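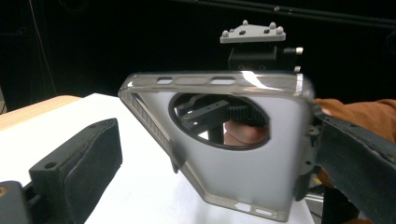
Play the Whole Record, Please

Every Saturday at 9 in the evening I listen to the small radio station of Seltstead, and every Saturday I become a little angry. The host has good taste. Last week she played Skatura, a band I have loved for many years, and she faded the song out before the last 90 seconds. In those 90 seconds the drummer finally stops being polite. It is the reason the song exists.

My friend Shuzhen Zhong tells me I am too strict. She says people want many songs in one hour, and a long ending makes them change the station. Maybe it is so for some listeners. But who is still listening to music radio at this hour on a weekend? I think it is people like me, who have sat down for it.

I grew up with cassettes, where skipping was a lot of work. You heard the weak song on side 2 so many times that you began to like it -- I still know every word of "Qian" by Anqi Lei, and I did not choose to learn it.

So I ask for a small thing. Play three songs less, and let the others finish. If there must be talking, let it come after the last note has gone. I will keep listening in any case, but I would like to hear that drummer.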